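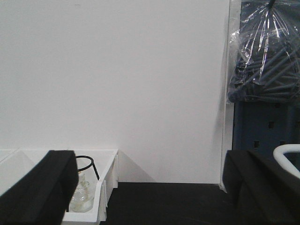
Reading time: 3 min

Print | E-mail

Nelix has revised the bench layout used for sample jars at its materials testing site in Sturberg, replacing open shelving with divided plastic trays set directly on the work surface. The change took effect in the small-parts room and will be extended to the remaining benches in July. The trays are white, with raised walls and separate compartments, and stand on a black tabletop. A small clear jar is placed in the compartment next to the end wall, with a thin black wire loop at its neck. The outer face of that wall has molded ribs and slots.

According to Annelies Baumgartner, head of laboratory supply at Nelix, the earlier shelving allowed jars from different test series to be stored side by side without a physical barrier. Labels were read from the front only, and a jar returned to the wrong position could remain there until the next stock check. Under the new layout, each series is assigned a tray, and each jar keeps the same compartment from receipt to disposal.

The site holds 427 jars in active series. Of these, 300 will be moved to trays in the first stage. The rest belong to long-term aging tests and stay in closed cabinets until the tests end. Jars with cracked necks or worn lids are removed from stock during the transfer and their contents repacked.

The trays are supplied by Pfister under a contract that also covers spare dividers and replacement lids. Nelix compared the Pfister tray with one from Tetora before placing the order. The Tetora tray was lower and easier to stack, but its walls were judged too short for jars with a narrow neck, which tended to lean when the tray was carried. The first delivery consists of 100 trays.

Palesa Botha, who manages the small-parts room, said the main gain so far has been in the morning check. "We go along the bench tray by tray and compare it with the list. An open compartment means a jar is out, and the list has to say where," she said. The check is carried out before the first test of the day and takes 8 minutes per bench. Botha has asked for a second set of printed compartment numbers after several in the first set came off during cleaning.

Cleaning instructions have been changed as well. Trays are wiped with a damp cloth at the end of each shift and washed in warm water when a series is closed. Solvents are not to be used on the plastic. Jars are lifted out before a tray is moved to another bench, and trays in use are not to be stacked.

Nelix will review the compartment sizes once the July stage is complete. A wider tray for large jars is under discussion with Pfister, but no order has been placed.

Print | E-mail

Related items
Sturberg site extends opening hours for sample delivery
Nelix updates labeling rules for aging tests
Pfister adds replacement lids to spare parts list
New storage cabinets for long-term samples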